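2024年3月29日

水出し茶のはなし。前から書く書くと言っていて書いていなかったやつ。出かける前にざーっと打つので、読みにくかったらすみません。

去年の6月から、家のお茶をほぼ水出しにしている。それまではやかん。麦茶のパックをやかんで煮出して、冷まして、冷蔵庫へ。これがもう面倒で。冷めるのを待っているうちに寝る。朝、コンロの上にぬるいやかん。夏にこれはだめ。捨てる。また沸かす。の繰り返し。

で、水出し。ボトルに茶葉と水を入れて冷蔵庫に放り込むだけ。以上。寝る前にやれば朝できてる。なんでもっと早くやらなかったのか。

## 道具

最初はその辺の麦茶ポットを使ってた。横置きできるやつ。でもパッキンがへたってきて、寝かせると漏れる。冷蔵庫の野菜室まで茶色い水がたれて、長ねぎが一本お茶漬けに。

それで買い替えたのがVrabecのガラスのボトル。口のところに細かい網がついてて、茶葉を直接入れても注ぐときに出てこない。重い。重いけど匂いが残らないのがいい。プラのポットだと、ジャスミンのあとに麦茶を作るとずーっとジャスミンの麦茶だったので。

弱点は底。手が入らない。柄の長いスポンジを突っ込んで回すんだけど、角のところに茶渋がうっすら残る。卵の殻を砕いて水と振るといい、と母に言われてやってみた。落ちた。落ちたけど殻が網に詰まって、それを取るほうが大変だった。今は重曹。ぬるま湯に重曹を溶かして一晩おくだけ。

網も曲者で、洗ったあとちゃんと乾かさないと匂う。布巾の上に伏せて置いとく。これを忘れて組み立てて棚にしまい、三日後に開けて「うっ」となったことが二度。

はかりは料理用の普通のやつ。茶葉って見た目と重さが全然合わない。緑茶はぎゅっとしてるけど、白茶なんかはふわふわで、スプーン一杯がほとんど空気。なので最初のうちは量ったほうがいいです。慣れたら手づかみ。わたしは手づかみ。

## 茶葉いろいろ

ここからが本題。いろいろ試したのでメモを写しておく。順番はてきとう。メモ帳が濡れてて読めないところもあり。

**煎茶。** 鉄板。甘い。お湯でいれると渋くて苦手だった安い煎茶が、水だと別物になる。冷蔵庫に三時間くらいで飲める。一晩おいてもそんなに苦くならない。ただ色がくすんでくるので、翌日の昼までには飲みきりたい。

**ほうじ茶。** 期待したほどではなかった。香ばしさって熱で立つんだと思う。水だとおとなしい。すこしだけ熱湯をかけて、三十秒まってから水を足すとだいぶ良くなる。でもそれは水出しと言っていいのか。いいことにしてる。

**麦茶。** これはもうパックで。丸粒を買って水に沈めたこともあるけど、味が出ない。一日たっても薄い。丸粒は煮るもの。学んだ。

**紅茶。** アールグレイがよかった。お湯で淹れて冷やすと白く濁るのが嫌だったんだけど、水出しだとずっと透きとおってる。ミルクには合わない。薄すぎる。レモンかそのまま。

**ジャスミン。** おいしい。でも長くおくとえぐい。四時間で茶葉を引き上げるのがいいんだけど、夜に仕込むと引き上げる時間がちょうど夜中なので、ジャスミンは昼の担当。休みの日に作る。

**烏龍茶。** いちばん好き。いちばん奥が深い。焙煎の強いやつは水だとあっさりしすぎて、軽い緑っぽいやつのほうが断然むいてる。丸まった葉がボトルの中でゆっくり開いていくのを見るのもいい。朝起きて冷蔵庫あけると、底にあった粒が全部葉っぱになってる。ちょっとうれしい。

烏龍は同じ葉で二回いける。二回目は時間をのばして、夕方まで。一回目とは違う味。やや草っぽい。嫌いじゃない。

## 果物を入れる

そいいえば、水出しを始めたきっかけは桃だった。

去年の夏、実家から桃がどさっと届いて、やわらかいのから食べていって、それでも間に合わなくて。皮のあたりがあやしくなってきたのを切って、冷やしてあった烏龍茶のボトルに入れてみた。これがよくて。甘くはないのに桃の匂い。以来、市販の桃のお茶を見ると気になってしかたない。
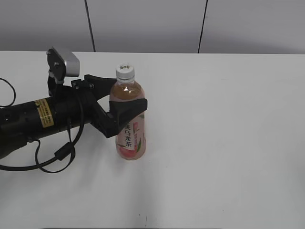

桃烏龍茶、ペットボトル。

市販のフレーバー系の烏龍茶って、香りがすごくはっきりしてる。ふたを開けたとたんに来るやつもある。家で生の桃を入れてもああはならない。家のはもっとぼんやり。飲んだあと、鼻のおくで「あ、桃だったかも」くらい。どっちがいいという話でもなくて、別の飲みもの。外で喉がかわいたときは前者がいいし、風呂上がりにだらだら飲むなら後者。

やり方を書いておく。わたしのやり方。

- 烏龍茶を先に水出しで作る。茶葉はここで出す
- 桃は皮ごと。よく洗って、くし切り
- お茶に桃を入れて冷蔵庫で二時間
- 桃は引き上げて食べる(おいしい。ちょっと渋い)
- その日のうちに飲む

最後のは守ってください。果物を入れたお茶は足が早い。前に翌々日まで置いたら、表面に細かい泡。シュワッとした。飲んでません。

桃のない時期は他のもので。りんごは皮のほうが香る。実を入れても水っぽいだけだった。梨はだめ。何の味もしない。いちごは色がきれいだけど、烏龍より煎茶かな。みかんは皮のワックスが気になるので実だけ、でもそうすると薄い。冬はキンカンを半分に切って紅茶に。これは当たりでした。ぶどうは、皮のむけたのがどろっと沈んで見た目がこわい。味はいい。

冷凍の桃も試した。スーパーの冷凍コーナーのやつ。氷のかわりに入れる。溶けてくるとぐずぐずになるので、見た目を気にするならおすすめしないけど、ひとりで飲むぶんにはまったく問題なし。冬でもできるのがえらい。

## Thoa Hàさんに教わったこと

前の職場で一緒だったThoa Hàさんが、お茶をよく飲む人で。昼休みにいつも自分の水筒から茶葉の浮いたお茶を飲んでた。去年の秋に久しぶりに会って水出しの話をしたら、「水、冷たすぎるかも」と言われた。

どういうことかというと、最初から冷蔵庫の水を使うと葉が開くのに時間がかかる。なので最初は常温の水を少しだけ入れて、葉がゆるむのを待って、それから冷たい水を足す。やってみたら烏龍ではっきり違った。煎茶ではよくわからず。麦茶は無関係。

あと、蓮のお茶をもらった。緑茶に蓮の香りをつけたもの。これを水出しにすると、なんというか、静か。説明がへたですみません。ふわっと甘い匂いがして、口に入れると緑茶。もったいなくてちょっとずつ使ってたら、缶の底のほうが湿気てしまった。もらったお茶は早く飲む。自分に言ってる。

保存の話もついでに。茶葉は缶に入れて、冷蔵庫には入れない派になった。前は冷蔵庫に入れてたんだけど、出し入れのたびに袋の内側がくもる。冷えた袋をすぐ開けるのがよくないらしい。だったら最初から常温の暗いところでいい。少量ずつ買う。これに尽きる。尽きるんだけど、安いと大袋を買う。

## お金のはなし

気になる人もいると思うので。

わたしがいま常備してるのは、Lesiaという通販のお茶屋さんの烏龍茶。ひと袋849円。前は外でペットボトルを一本170円で買ってたので、五本ぶんで一円おつりの来る計算になる。え、合ってるよね。170かける5で850。合ってる。

ひと袋で何回作れるかは、手づかみなので不明。すみません。でも五本ぶんはとっくに超えてる。二回目も出してるし。

ただ、節約になってるかというと、どうなのか。外で買う回数は減ったけど、かわりに茶葉を買ってしまう。季節限定と書いてあると弱い。棚に開けてない袋がまだある。ボトルも増えた。水筒も買った。水筒は今のやつが三代目で、一代目は電車に置いてきた。二代目は味噌汁を入れたら匂いがとれなくなった。味噌汁専用として今も現役。

外でまったく買わないわけでもない。出先で飲みきったら買う。暑い日に水筒だけで耐えるのは危ないし。新しい味が出てるとやっぱり手がのびる。桃とか。マスカットとか。研究です、研究。

## 失敗したもの

写しておく。同じことをする人がいるかもしれないので。

**牛乳で出す。** 紅茶をミルクに直接つける、というのをどこかで読んで。一晩おいたら膜みたいなのができていて、味はほぼ牛乳。茶葉に牛乳がからんで網から落ちない。洗うのが地獄。二度とやらない。

**炭酸水で出す。** ガラスのボトルで密閉するのはほんとにやめたほうがいい。ふたを開けたら茶葉ごと噴いた。天井まではいかなかったけど、冷蔵庫の前がひどいことに。やるならペットボトルで、逆さにはしない、ゆっくり開ける。味はおもしろい。烏龍の炭酸、揚げものに合う。濃いめに出したお茶をあとから炭酸で割るほうが楽だし、味も変わらない気がする。

**はちみつを先に入れる。** 溶けない。底に沈む。最後の一杯だけ猛烈に甘い。甘くしたいときは、少しのお湯で溶いてから。わかっていたはずなのに。

**ミントを茎ごと。** 歯みがき。葉だけ、二、三枚でいいです。

**茶葉を入れっぱなしで旅行。** Lillhamに行ったとき、冷蔵庫に煎茶をそのままにして出てしまった。帰ってきて、あけて、そっと閉じて、翌日捨てた。

そのLillhamで入った喫茶店が、ポットで出す冷たいお茶をいろいろ置いてて。りんごと紅茶のやつを頼んだ。265ミリリットルとメニューに書いてあるのに、出てきたグラスがどう見ても大きい。氷でした。氷が山。でも薄まらないように濃く作ってあって、最後までちゃんと味がした。ここはまねしたい。家だと氷を入れた途端に水になるので、茶葉をふやすか、お茶で氷を作っておくか。

お茶の氷はもう始めてる。製氷皿ひとつを烏龍専用に。白い製氷皿が茶色くなってきたけど気にしない。家族には評判が悪い。麦茶に烏龍の氷を入れないでほしいとのこと。たしかに。

## よく聞かれること

コメントとかで前に聞かれたやつ、まとめて返します。遅くなってごめんなさい。

水はなに使ってますか、という件。うちは浄水ポットの水。ミネラルウォーターの硬いやつだと、お茶がのっぺりした味になった。軟水がいいと思います。水道水でも作れるけど、カルキの匂いが気になるなら一回沸かして冷ましたのを。それだとやかんに逆戻りなんですが。

カフェインどうですか、という件。水だとお湯より出にくいと言われているけど、ゼロではないので。わたしは夜九時をすぎたら麦茶にしてる。体質もあるので、そこは自分で加減してください。

子どもも飲めますか。うちの姪は水出しの烏龍を一口飲んで「はっぱ」と言って返してきた。麦茶は飲む。

ティーバッグでもいいですか。いいです。ぜんぜんいい。急いでるときはわたしもそれ。水出し用と書いてあるもののほうが葉が細かくて早く出る。そうじゃないのは時間をのばす。書いてある時間どおりでなくても、味見して決めればいいと思う。あと、お湯専用と書いてあるものはやめておく。そこは従う。

何日もちますか。茶葉を引き上げてから、うちでは翌日まで。果物入りは当日。口をつけて飲んだボトルはその場で飲みきり。夏はもっときびしめに。ボトルは使う前に熱湯をかけられるものなら、かけておくとと安心。ガラスは急に熱いのを入れると割れるのがあるので、説明書を見てから。

おすすめの最初の一本は。煎茶。家にあるやつで。わざわざ買わなくていいです。引き出しの奥の、いただきもののお茶。あれでいい。

## これから

春のうちに試したいもの。桜の葉。塩漬けのを塩抜きして煎茶に一枚。塩抜きをどこまでやるかで迷っている。あとは新茶が出たら新茶。去年は出はじめに買いそびれて、気づいたら売り場がそうめんになってた。

それと、Lesiaの飲みくらべセットが気になってる。小袋が20種。多い。冷蔵庫にそんなに場所はない。小さい瓶で同時に何本か仕込めばいいのか。ジャムの空き瓶をためてあるので、それでいけるかも。ふたがいちごジャムの匂いのやつをどうにかしないといけない。重曹かな。

桃の季節になったら、今年は品種ごとに分けてやってみるつもり。去年は届いた順に全部まぜてしまったので、どれがよかったのかわからない。白いのと黄色いのくらいは分けたい。実家に頼んでおかないと。

あ、もう出ないと。写しきれてないメモがあるので(玄米茶と、そば茶と、あと読めない字のやつ)、また書きます。ボトル洗うの忘れてた。帰ってからやる。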